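Worldbuilding > Hard SF > Kestix station: does the spin gravity budget close?

orbitwright
Posted Apr 24, 2025
Looking for a check on the numbers for Kestix, the transfer station in my Taltine setting. It is a single torus, 515 m in radius, permanent crew of 192. The story needs full Earth gravity at the outer deck. I get a spin rate just over 1.3 rpm. The hub is despun on a magnetic bearing and freighters dock there. Taltine itself is a tidally locked super-Earth with one mining town, Kitstead, on the terminator.

My question is mass balance. If cargo comes in at the hub and moves down one spoke, how much wobble do I get before the bearing is out of tolerance?

deltavee57
Spin rate checks out. Wobble depends on the ratio of cargo mass to ring mass, and you gave neither. Post both.

Also, 192 people is very low for a torus that size. The ring is more than three kilometers around. You are heating and lighting a lot of empty deck.

orbitwright
The low crew count is deliberate. The station was built for a colony wave that never came. Ring mass is not fixed yet, so I can pick whatever works.

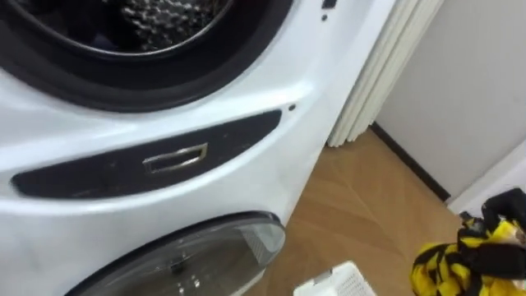 I had planned on water ballast pumped between tanks in the outer deck, 13 tanks evenly spaced. Control software reads strain gauges in the spokes and moves water opposite the load. The Güler incident in chapter two is a valve failure in that system.

slagheap
Why 13? An even number gives you opposed pairs, and the plumbing is simpler.

deltavee57
Any evenly spaced set of three or more can trim in every direction. An odd count is fine. The real problem is pump rate. If a loaded car goes down the spoke faster than the water can move, you have a transient no matter how many tanks there are.

slagheap
It works, but I would still not build it that way. One tank fails and you have no matching partner to drain.

orbitwright
Then I will slow the car. Kitstead ore comes up refined anyway, so there is no rush on a load. Does the despun hub survive a stuck valve?

deltavee57
Depends on the bearing gap. Let the hub float on a soft mount - a few centimeters of travel - and undock everything before the offset builds up. I would not keep a freighter attached.

slagheap
Or drop the despun hub and have ships match the spin. 1.3 rpm is nothing for a docking computer.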